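# Preguntas frecuentes sobre el huerto compartido de Berrada

Actualizado el 9/8/20. Hemos juntado aquí las dudas que más nos llegan al correo, con la esperanza de que encontréis la vuestra sin tener que esperar a que os contestemos, que en verano a veces tardamos un poquito más de lo que nos gustaría.

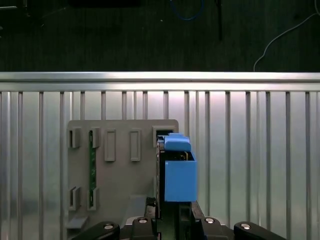 Si algo no os queda claro después de leerlo todo, escribidnos igualmente, de verdad que no molestáis.

## ¿Quién puede pedir una parcela?

Cualquier persona mayor de edad que viva en Berrada o en el barrio de Clinudlow. Si compartís casa, basta con que una persona firme la solicitud, y luego ya os organizáis entre vosotros como mejor os venga.

## ¿Cuánto espacio hay en total?

El terreno tiene 3.803 metros cuadrados, contando los caminos, la zona de compostaje y la franja de frutales del fondo. Las parcelas no son todas iguales - las de la parte vieja salieron un poco torcidas y así se han quedado - pero la cuota es la misma para todas.

## ¿Cada cuánto tengo que regar en agosto?

Depende muchísimo de lo que hayáis plantado. Los tomates agradecen un riego hondo cada dos días, mejor a primera hora; las lechugas quieren agua a diario y algo de sombra, y las cebollas que ya están engordando casi prefieren que las dejéis tranquilas. Meted un dedo en la tierra antes de abrir el grifo: si a dos falanges sigue fresca, esperad a mañana.

## ¿Puedo usar abonos o productos comprados?

Abonos orgánicos, sí, todos los que queráis. Herbicidas no, ni siquiera en los bordes, porque el agua baja hacia las parcelas de los vecinos. Para el pulgón nos va muy bien el jabón potásico, aplicado al caer la tarde.

## Me voy de vacaciones, ¿qué hago con la parcela?

Apuntaos en la hoja de riegos que hay junto a la entrada, con las fechas y vuestro teléfono. Mohammed-Awal Gyamfi lleva la hoja este verano y va emparejando a quien se marcha con quien se queda. Lo habitual es que quien os riega se lleve lo que madure mientras tanto, ¡y nos parece un trato estupendo!

## ¿Hay semillas para empezar?

Sí, tenemos 400 sobres en el banco de semillas, casi todos de variedades de la comarca, entre ellas la judía plirnska, que trepa como una loca y aguanta bien el calor. Podéis llevaros lo que vayáis a sembrar y, si os sale buena cosecha, devolver un puñadito en otoño.

## ¿A quién aviso si se rompe una manguera?

A Teodoro Alcaraz, por correo o dejándole una nota en el buzón verde. Mientras tanto, cerrad la llave de vuestro sector, la que tiene el número pintado encima.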